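4. Planning the equipment budget

Before any money was committed, we listed what each recording desk would need and sorted the items by how often they would have to be replaced. The list was drawn up at the Selterdale site by Mebrat Fikre and checked against the purchase records kept by Zuleica Godoy. Desks, chairs and shelving were already in the building and were left out of the sums. 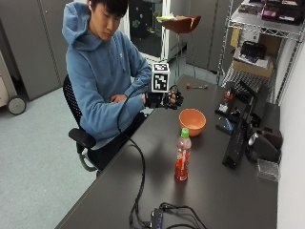 The gloves took the largest share. Each station was costed with one worn device, one spare and a full set of cables. Our first draft had treated cables as a one-off purchase, but the April review moved them to the yearly running costs, together with hubs and printed markers. Markers are cheap to print. The mounts that hold them are dearer, and our supplier, Brirkent, sells them only in packs of 16.

We planned for 18 stations over two years. Household objects were given a separate line, as they are bought locally and in small amounts. Bowls, bottles and lids came under this heading, and we set a limit of 30 objects per station so that storage would not grow beyond the shelves we had. 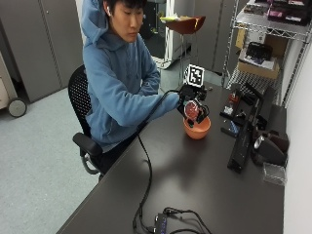 Figure 3. Desk task with the worn sensor rig: a round red object held over an orange bowl.

Hand-held gripper tools were costed separately from the worn devices. They need no fitting to the hand, so one tool can be passed between operators during a shift, and we budgeted for fewer of them – one for every two stations. The saving was partly lost on lenses, which we chose to buy with the tools instead of waiting for the second order.

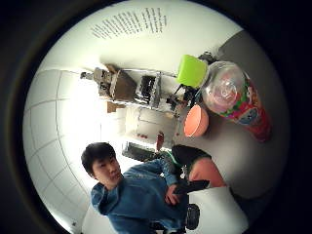

Staff time was harder to plan. Kenza Radwan's estimate allowed for 1,000 hours of recording, but the first version left out setting up and checking at the start of each shift. We added these hours under labour, which raised the total without changing the equipment order.

Two quotes were received for the main order, from Gitulari and Falcão. Gitulari was cheaper per unit but charged for repairs from the first day. Falcão included repairs in the first year, and we based the figures in Section 5 on its quote.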